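Chapter 7
Handling Soft Fruit After Harvest

7.1 Introduction

Soft fruit begins to lose quality at the moment it is picked. Chapter 6 dealt with growth and ripening on the plant. The present chapter covers the period between picking and sale, during which the grower can slow the loss of quality but cannot reverse it. The main subjects are bruising, water loss, decay and temperature.

The term soft fruit is used here for strawberries, raspberries, blackberries and currants. These crops share a thin skin, a high water content and a short storage life. They differ in structure, and the differences affect how each must be handled. A raspberry separates from its core when picked and is left hollow. A blackberry keeps its core. A strawberry is normally sold with the cap of green leaves, called the calyx, still attached.

7.2 Sources of Damage

Damage to harvested fruit falls into three groups.

Impact damage occurs when fruit is dropped or when a container is set down hard. The bruise may not show for several hours.

Compression damage occurs when fruit is squeezed, either by the hand or by the weight of fruit above it. It is controlled mainly by limiting the depth of the container.

Abrasion damage occurs when fruit rubs against other fruit or against a rough wall, most often during transport over uneven ground.

The Mudgway trial, used throughout this chapter, compared shallow and deep trays over one season. A total of 763 trays were inspected on arrival at the Vokcombe packing shed. Compression damage was the most common fault in the deep trays, and abrasion the most common in the shallow ones. The full results are given in Table 7.2. Students should note that the two tray types were carried on the same trucks and over the same road, so that distance and vibration do not explain the difference.

7.3 Field Heat

Fruit picked in the afternoon carries more heat than fruit picked at dawn. This stored warmth is known as field heat, and it must be removed before the fruit is placed in long-term cold storage. In forced-air cooling, a fan pulls cold air through the vents in the trays. Trays with blocked vents cool slowly and unevenly. At the Basness site, 50 trays are cooled as one batch, and the batch is not released until the warmest tray has reached the set point.

7.4 Points of Contact

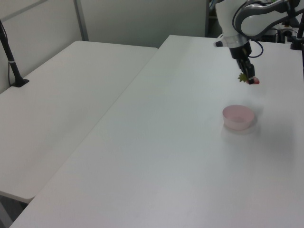

Every transfer of fruit from one holder to another is a separate chance of injury, and a handling plan should list each of them. The list normally includes the pick itself, the placing in the tray, any sorting, and the final packing. At each point two things are recorded: where the fruit is touched and how far it falls on release. A strawberry held between two parallel jaws just above a table, with its leaves out to one side, bears the side load on the parts of the surface that the jaws touch. The release height is measured from the lowest point of the fruit to the surface that will receive it. Both values are entered on the Clokport record sheet, a blank copy of which is found at the end of the chapter.

7.5 Terms Used in This Chapter

Calyx: the ring of green leaves at the top of a strawberry.
Field heat: warmth held by the fruit at the time of picking.
Release height: the distance the fruit falls when let go.
Set point: the temperature at which cooling is considered complete.

Section 7.6 begins with the measurement of firmness.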